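Home Projects Reports Staff Contact
Search this site Go

Oat and Pea Shakes for School Athletes: Our Project Report

We wanted to know if a homemade shake could keep a runner full until lunch, and we had so much fun finding out! Our base was oats, pea protein and banana (frozen, because it blends thicker). Kenance, our first recipe, tasted chalky. 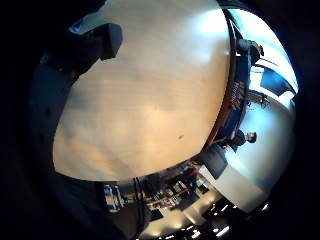
So we added cocoa and a pinch of salt, and the second version, Sarmont, was miles better. Each serving had 40 grams of oats. Six runners from the track team drank it at breakfast and wrote down when they got hungry.

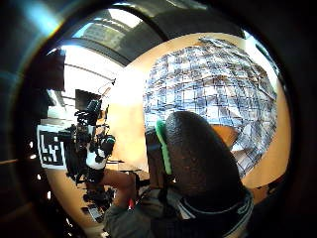

Caoimhe Egan
Student researcher, Sports Nutrition Project

Four of the six made it to lunch without a snack, even after a 3,000 meter run. Cathal Rafferty still wanted toast. We know that's a tiny group, and nobody drank a plain shake for comparison, so next time we'd add one. Aoife Mulligan is already testing a berry version for November, and the first batch is really good!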